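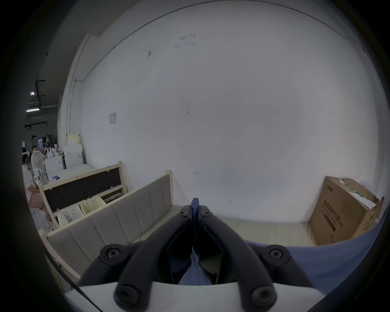 Ruvbridge Bindery Workshop: Notebook

Print this page | E-mail this page

23 February 2022

Hotell ledger, boards warping again

Took the Hotell ledger out from under weight this morning. The front board has pulled away from the text block at the fore edge, with the hollow on the outside. The back board is flat. Both were covered on the same afternoon in December with the same cloth, and both had the same paste from the same pot. The one difference I can find in my notes is the lining. The front got one sheet of the Kashyap paper on the inside and the back got two.

An outward warp means the cloth is pulling harder than whatever is on the inside. I knew that and still stopped at one sheet on the front, going by feel. The note for that day just says "lined, fine."

Wet the inside of the front board with a damp sponge, waited 15 minutes, pasted on a second sheet and put it back in the Letier under light pressure, felts on both sides. Changed the felts before lunch and again at the end of the day. Will not look at it properly until the board feels room temperature against the cheek all the way across. A cool patch means there is still water in it.

Grain

Checked the grain on the Kashyap paper again. Akash had said the last delivery felt different from the one before. Tore a strip each way and then did the wet curl test on a small square. Grain runs the short way of the sheet. On the previous batch it ran the long way. Same label on the packet, nothing on the invoice about it.

So anything lined from the new packet by people cutting out of habit (me included) may have been lined cross grain. I have written GRAIN SHORT on the packet in pencil and drawn an arrow on the top sheet. Please draw the arrow again when you use up the top sheet.

The second sheet on the Hotell front board was cut correctly today. I can't say the same for the first one. If the grain was crossed on that one it would explain some of the trouble, but I don't want to peel it to find out.

Paste

Made a new pot of wheat paste, one part flour to seven of water, cooked slow and sieved twice. It came out thicker than I like and I let it down with a little more water for the lining. The old pot had gone thin on top and smelled sour, so I threw it out. It had no date on it. Masking tape and a pen are on the shelf over the sink.

Akash wants to try methyl cellulose for the spine linings on the school registers. I have no objection for the first lining, where all we want is to soften the old glue and get it off. I would still use paste for anything that has to hold a shape. He is going to do one register each way and we can compare after they have been opened and closed for a while.

Humidity

Gauge by the board rack read 47 percent when I came in, and had dropped by midafternoon with the heating on. The gauge in the back room reads higher than the one on the rack and always has. I put the two side by side on the same shelf for an hour and they still disagreed, so it is the gauges and not the rooms. I will trust the rack one for now and keep writing that one down. If anyone has a salt test kit at home, bring it in.

Covered boards should stay off the rack nearest the radiator until the weather turns. I moved the two that were there.

Parish survey volume

Phyllis Whitlock called about her survey volume. It is the one with 261 leaves and the folded plans at the back. She had two questions.

First, whether the plans can be guarded out so they open without catching in the fold. Yes. They need stubs the same thickness as the folded sheet or the book will gape at the fore edge. I told her it will make the spine a little wider and the old label will look narrow on it. She is fine with that.

Second, whether we could keep the original sewing. I said I would look before answering. Looked this afternoon. The first few sections are hanging by one thread at the kettle stitch, and the middle is sound. The end sections have been oversewn at some point with a heavy thread that has cut into the paper along the fold. My feeling is resew the lot on tapes, mend the folds with thin tissue first, and keep a length of the old thread in an envelope with the job sheet. Need to call her back with that. The price goes up, and she should hear it from me before the estimate reaches her.

Have not cleaned anything in it. The plans have pencil notes in the margins which look like surface dirt at first glance. No eraser or sponge on those sheets, please.

Letier press

The screw on the Letier is stiff for the last part of its travel. I wiped the thread down and put a little grease on it, which helped for two jobs. There is old paste dried in the lower part of the thread. It wants taking out and brushing properly, and I would need a second pair of hands for the platen. Until then don't force it. If it stops, back off half a turn and come down again.

Still to do

- Change felts on the Hotell board first thing
- Call Phyllis Whitlock about the resewing and the price
- Write to Kashyap and ask which way the grain will run on the next order
- Cut stubs for the plans from the cream stock, grain head to tail
- Sharpen the paring knife, it is dragging on the calf
- Find the other bone folder
- Akash to start the two registers, one with paste and one with cellulose, and write down which is which on the endpaper slip

Last updated: evening, after felt change

Contact the bindery | Copyright Ruvbridge Bindery Workshop | Back to top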